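Domirwood Panorama Head 2
2025-02-22 | By Muñoz
Print this page | E-mail this page

The Panorama Head 2 is a manual rotating head for photographers who make 360 degree pictures with a normal camera and a wide or fisheye lens. It goes between the tripod and the camera, and it keeps the lens turning around its own optical center. When this point is set well, near objects and far objects stay in the same relation from one shot to the next, and the stitching program has much less to repair.
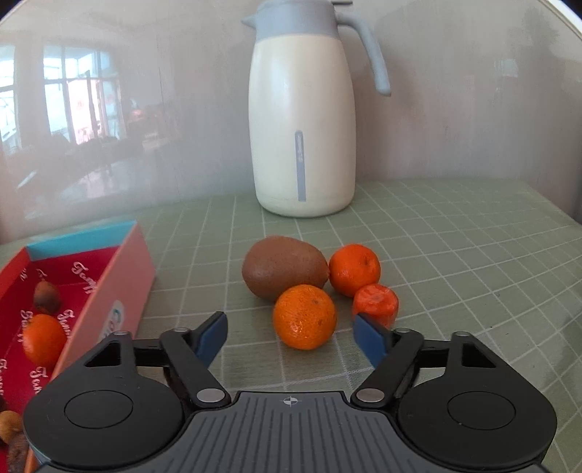
Product Bulletin, No. 43

The lower part is a rotator with click stops. You can choose stops of 60, 45 or 30 degrees by moving one pin, and you can do this with gloves on. The upper arm slides on a rail with a printed scale. Please write down your two values once you have found them for your lens, because they are different for each combination of camera and lens, and it is annoying to search for them again in a dark church.

We changed three things from the first model. The locking knob is larger. The bubble level moved to the outer side, where the camera does not cover it. The rail is now 40 mm longer, so bodies with a battery grip fit also.
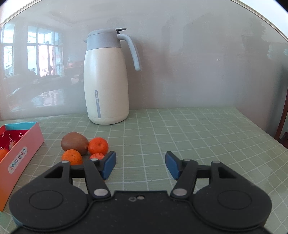
For interiors we recommend to begin with the stops at 60 degrees and one extra shot up and one down. This is enough for most fisheye lenses on a full frame body. With a longer lens you need more shots in each row, and then the 30 degree stops are the better choice. Keep the exposure and the white balance on manual for the complete round.

The head is delivered with the rotator, the arm, the rail, one hex key and a soft bag. The Sernora leveling base is sold separately. Owners of the first model can order only the new rail, and it fits on the old arm without any change.

Order number: 1589
Maker: Domirwood
Fits: tripods with 3/8 inch screw (adapter for 1/4 inch included)
Not suitable for: Brenia quick plates made before the present series

The silver version is sold out. We expected it back in January but the delivery is delayed, and at this time we can send only the black one.

Print this page | E-mail this page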